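Storage notes: sorting small household goods by packing behavior

The August session on small-goods storage covered one problem: a mixed group of ordinary items that has to go into a single shelf or drawer without wasted volume. Most households deal with this by item type, with snacks in one place, wipes in another and hats somewhere near the door. That works while there is a shelf for each type. In a small apartment, or in the single cabinet that Prorholm fits in its studio units, it breaks down quickly, and sorting by how an item behaves under load gives a better result.

The method uses 3 classes. Rigid items hold their shape and can carry weight: books, tins, cans with firm walls. Semi-rigid items hold their shape only when nothing presses on them. Cookie boxes and other thin cartons belong to this class, as do lidded plastic tubs with flexible sides. Soft items take the shape of the space they are given: hats, gloves, folded bags, packs of wet wipes.

Tymofii Koval, who prepared the notes for the session, recommends laying everything out on one surface before any of it is put away. A carpeted or felt-covered table is preferable to bare wood because cylindrical items stay where they are set down. Items should be spread far enough apart that each can be picked up without moving its neighbor. A hat set down on top of something smaller should be lifted and checked underneath before the layout is considered complete.

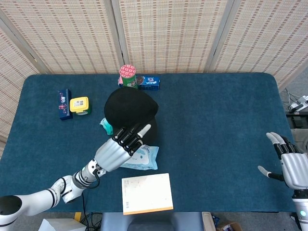 Placement then follows the classes in order. Rigid items go in first and define the grid. A book is laid flat against the back wall of the shelf, spine outward, and serves as a base for one or two light items. Cans stand upright, lids up, with the label facing the door. A can should not be laid on its side to gain height, as the space lost on either side of the curve is greater than the space gained above it.

Semi-rigid items go in second. Long cartons are stored on their side along the back or side wall, and narrow ones are stood on end beside them. Where a carton carries a date, that face should remain visible. Nothing heavier than a pack of wipes goes on top of a carton. Lidded containers are placed at the front, where the lid can be opened without removing the container from the shelf.

Soft items go in last. Wet wipes are kept flat with the opening facing up, which slows drying if the seal is imperfect. A soft hat can be pressed into a remaining gap, crown first, with the brim turned inward. It recovers its shape after storage of this kind, although a structured hat does not and should be treated as semi-rigid. Folded bags and gloves fill what is left.

Two exceptions apply. Wipes containing fragrance should be kept away from food cartons – a thin carton is a poor barrier, and biscuits take on the smell. Books should be kept away from anything damp, including a pack of wipes that has been opened and not fully resealed.

For reference, the Skoryk drawer insert used in the trial layout is 788 mm wide. With the items sorted by type it left a gap of 207 mm that nothing on the table would fit. Sorted by class, the same items closed the gap and the drawer shut without pressure on any carton. The Jarelon insert has fixed dividers and gave no improvement either way.

Members who want to repeat the exercise should use 11 items or fewer. Larger groups are better split between two drawers. The next session is on Wednesday in the Proltley room and deals with cables and chargers.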